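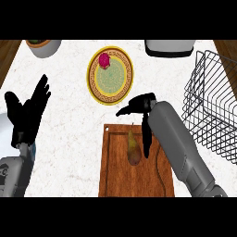 The Long Road to a Cleared Counter

By Wanting Jiang

Among the tasks that engineers have assigned to machines in the past half century, moving a piece of fruit from a cutting board to a plate would not seem to rank as difficult. A child of four can do it while talking about something else. Factory robots place circuit components with great precision, weld car bodies through the night and stack pallets without rest. Yet the ordinary kitchen counter remains, by general agreement among those who study it, one of the hardest places in which a robot can be asked to work.

The distance between the factory and the kitchen was the subject of a two-year program at the Trerkeo Institute, which set out to determine how close present machines have come to doing household and shop-floor chores without supervision. The program concluded its second phase last June. Its findings have since been discussed widely among builders of domestic equipment, and they offer a sober answer to a question that the public has been asking for a long time.

The institute's approach was to break daily work into small, plain assignments. Pick up the pear and put it on the plate. Put the plate in the rack. Wipe the board. Hang the towel. Each assignment was written as a single sentence of the kind one person might say to another, and each was attempted many times in simulation before any physical machine was involved. In all, the team wrote 900 such assignments, drawn from kitchens, laundry rooms, small workshops and the back rooms of grocery stores.

"We wished to avoid demonstrations," said Zixuan Shao, who directed the program. "A demonstration shows the best attempt. A family does not live with the best attempt. It lives with the average one, and on certain evenings with the worst."

Why Simulation Comes First

Work of this kind now begins in a computer. A simulated kitchen can be reset in an instant, its fruit returned to its place and its lighting changed. The countertop may be marble in one trial and dark wood in the next. A basket may stand close at hand or be removed altogether. A machine that has practiced only with a green apple on a bare table is poorly prepared for a patterned plate with something already resting on it, and simulation allows the engineer to provide both cases, and many between them, at modest cost.

The method has limits that its users readily acknowledge. Simulated fruit does not bruise. A simulated pear will sit on a board exactly as it has been placed, while a real one rolls, and a ripe one gives way under the fingers. Friction is especially troublesome. The slight slip that a person feels and corrects while lifting a wet glass is difficult to represent, and a machine trained without it tends either to squeeze too hard or to let go.

Gervasio Orellana, who supervised the transfer of trained behavior from the computer to the laboratory, described the first weeks as discouraging. Assignments that had been completed reliably in simulation failed on the physical bench for reasons that seemed trivial. A cutting board had been set down slightly crooked. A plate was glossier than expected, and the reflection of a ceiling lamp was mistaken for an edge. On one occasion the machine would not release a lemon whose sticker had adhered to its fingertip.

The remedy, in most cases, was greater variety. The team altered the weight of objects, the color of surfaces and the position of every item within sensible bounds, and returned to the bench with a machine less easily surprised. Performance improved, although unevenly. Firm objects of regular shape benefited the most. Soft fruit, cloth and anything wrapped in plastic film benefited the least.

The Question of Hands

A visitor to any laboratory in this field will soon encounter a disagreement about hands. One school favors a simple gripper with two opposing surfaces, on the grounds that it is strong, inexpensive and easy to control. The other favors a hand with several jointed fingers and a thumb. The argument for the second is that houses were built for people. Drawer pulls, jar lids, scissors and spray bottles all assume a human grasp, and a machine that lacks one must find a way around each of them.

Sihan Hao, a mechanical engineer with the equipment maker Drultel, has worked on both sides of the question. The firm's early household prototype used a two-surface gripper and performed creditably with boxes, cans and bottles. It could not reliably pick up a spoon lying flat. The later design uses fingers, and the spoon is no longer an obstacle, but the hand requires more frequent repair and a much longer period of training.

"Each finger is another opportunity for error," Hao observed. "We accept the error for the sake of the spoon, the zipper and the cupboard knob. There are days in the shop when I would gladly trade back."

The use of two arms adds a further difficulty. People seldom consider what the idle hand is doing while the other works. It steadies the bowl, holds back a sleeve or simply stays out of the way. A machine must be taught all of this. In the Trerkeo trials, a notable share of failed assignments involved the arm that had no part in the job. It drifted into the path of the working arm, or blocked the camera's view of the object to be lifted. Teaching the idle arm to wait properly took the team most of a winter.

Results From the Shop Floor

The picture is more favorable in places of business, where conditions can be arranged to suit the machine. Kneževič, a family-owned producer of preserved fruit, agreed to admit the program to its sorting room. The task there was to lift pears from a shallow bin, turn them for inspection and set them down in trays. The bins were of one size, the lighting was constant and the fruit arrived at a fixed height. Under these conditions a pair of robotic arms worked through 2,000 pears in a single trial, and the foreman judged the quality of handling acceptable for fruit intended for canning. He did not consider it acceptable for fruit to be sold fresh.

The speed was another matter. An experienced sorter at the plant worked considerably faster, and could also notice a cracked tray, sweep up a leaf and call a colleague's attention to a loose belt. None of these duties appeared in the written description of the job. Managers who had expected to compare one worker with one machine found that they first had to discover everything the worker did.

A similar observation emerged from Puddale, a small chain of cafés that took part in the program's kitchen trials. Staff there were asked to write down each step involved in closing for the night. The first list fit on one page. After a week of careful attention, it ran to over 4 pages, and the shift leaders were still adding to it. They had left out moving the chair that catches the freezer door, checking whether a carton of milk is full by its weight, and deciding which bruised peaches could be used in the morning.

Such judgments are at the center of the matter. Lifting a peach is a mechanical problem, and progress on it has been steady. Deciding what should become of the peach depends on knowledge of the menu, the weather, the delivery schedule and the preferences of the cook. Current machines follow the sentence they are given. They do not reliably supply what the sentence leaves out.

What a Household May Expect

Jianhua Deng, an economist who reviewed the program's results, cautions against reading them as either a failure or a promise. Deng points to the washing machine, which did not imitate the motions of a person at a washboard. It enclosed the work in a drum and changed its shape entirely. The dishwasher did much the same. It is possible, in Deng's view, that the most useful domestic machines of the next generation will again avoid the general problem by narrowing it.

Those who build machines with arms and hands reply that this strategy has been largely exhausted. The chores that could be enclosed in a box have been. What remains is the work between the boxes — carrying the plates to the dishwasher, emptying the dryer, clearing the counter so that supper can be started. For an older person living alone, or for someone with limited use of the hands, that work may determine whether it is possible to remain at home.

The institute's report recommends patience and a change in how progress is measured. It proposes that makers publish their rate of failure for ordinary assignments, together with a plain account of what each failure looked like. A machine that stops and waits when uncertain should be rated above one that proceeds and drops the dish, even if the two complete the same number of jobs. The report also asks that trials be conducted in rooms that have not been tidied beforehand.

That last recommendation has proved the least popular with manufacturers. Drultel has nonetheless agreed to adopt it for its next round of testing, which will take place in 2 occupied homes. The residents have been instructed to leave the kitchen as they would on any other evening, and to set aside nothing on the machine's behalf except the good glasses.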